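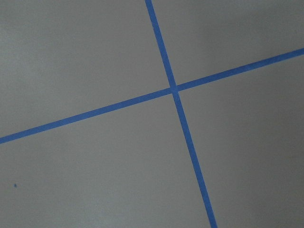
Getting ready for the Arville swap table is my favorite job of the whole year, and I say that as someone who owns three label makers. It starts with tape. I used to mark out my sections with chalk, and then with string (never again, my ankles still remember the string), and for the last few rounds it's been blue painter's tape and I am never going back! It shows up beautifully on gray, you can run one strip straight over another and the crossing lies nice and neat, and if your line wanders you peel it up and have another go. I like to lay the long strips first and then bring the short ones across, pressing down with the flat of my thumb as I go. My crossings are never perfectly square, and I've stopped losing sleep over that.

On a big worktable I'm a cardboard person. Plain brown sheeting, tape right on top of it, and you've got yourself a grid with a spot for everything. We had 109 things come through the swap last December and I swear the only reason I found my own gravy boat again was that it had a section to live in. Before that we just heaped it all up, and you'd have people reaching over each other for a whisk while somebody's cake pans slid off the end. 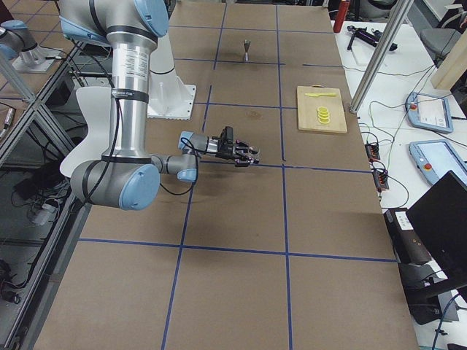 Blue lines on brown cardboard, with a cutting board and a little metal cone over on the far side.

I do love a wooden cutting board at a swap. They go fast, so if you're after one, come early and bring something decent to trade (I once let go of a perfectly good colander for one and I'd do it again). Funnels are the opposite. Everybody has a spare and hardly anyone picks one up, and then in canning season I get calls asking if there are any left!

A few bits for this time. Kitchen things only, please, and give them a wash first. The limit is six items each, and sets count as one if they're tied together. Knives go to me at the door, wrapped in a dish towel. The Clilleo end of the hall is for baking, the Wimico end is for pots, pans and anything heavy, and if you can't decide where your fondue set belongs, neither can I, so put it wherever there's room.

Drop-off closes on 11th August. I could still use another 20 yards of tape if you've got a roll going spare in the garage. Blue, please!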